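3. Set-up and upkeep of the processor cell

3.1 General arrangement

The cell at the Clelside laboratory was built to place desktop processors on used motherboards and to take them off again. It has one arm, one two-finger gripper and a small camera at the wrist, and all the work reported in this paper was done with that single set of equipment. The board is fixed to the bench before each run and is not moved until the run has ended. Because the sockets are easily damaged, the greater part of the set-up time is given to the position of the fingertips over the socket and to the condition of the pad that lines the gripping face.

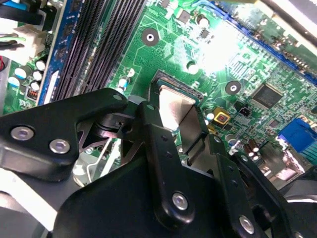 3.2 Fingertips and pads

The fingers are made of black plates joined by hex-socket bolts. The bolts work loose with use, and a small amount of play at a joint becomes a much larger error at the tip. In the first trials, which followed the Drorkano maintenance sheet, the bolts were checked only when a fault was reported. The present rule is that every bolt is checked after 18 placements, by hand and with the arm locked. A metal piece held upright between the tips, beside the socket, makes any lean in the grip easy to judge from the wrist camera. The grey pad on the inner face of the finger is replaced when its surface shines or when its edge begins to lift.

Pads were at first cut by hand in the laboratory. Dissanayake later supplied a cutting guide, and the pads made with it have been used from placement 442 onwards. Earlier results are kept separate in the tables for this reason.

3.3 Approach to the socket

The retention lever must be clear of the path of the left-hand plate before the arm is lowered. The wrist view is of limited use at this stage. A finger may hide one corner of the processor, and glare from the lamp can wash out the part of the board beyond the socket. The operator is therefore asked to judge position from the frame around the processor and from the mounting holes, and to turn the lamp away if either mounting hole is hard to make out.

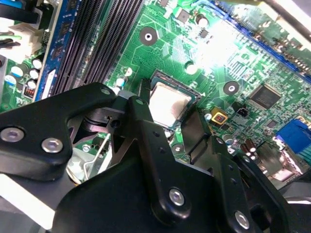
Figure 2. Processor in its socket, with one corner of the processor partly behind a gripper finger.

Marks on the heat spreader are recorded but are not treated as faults. The spreader is wiped between runs with a dry cloth - no liquid is used inside the cell.

3.4 Care of the fixture plate

Between placements the processor rests on a grey 3D-printed plate mounted in front of the aluminium extrusion. It sits between two raised rails, and the finger is brought up to its lower edge. The plate was drawn by Žydrūnas Kļaviņa and is in its second version, the rails of the first having worn at the corners.
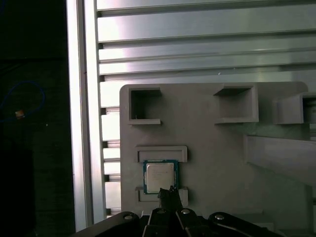
Stokska Papers in Applied Handling, p. 442

The plate is brushed clean at the start of each day, with care taken over the pockets, where dust gathers. Its fixings are then tightened and the taught position is tested with a spare processor at low speed. If the fingertip touches a rail, the position is taught again and the change is entered in the cell log by Afroza Wijesinghe or her deputy. A plate is withdrawn after 1,000 placements, whatever its condition. The fixings on the extrusion are left in place when the plate is changed, so that the new one can be fitted without moving the post.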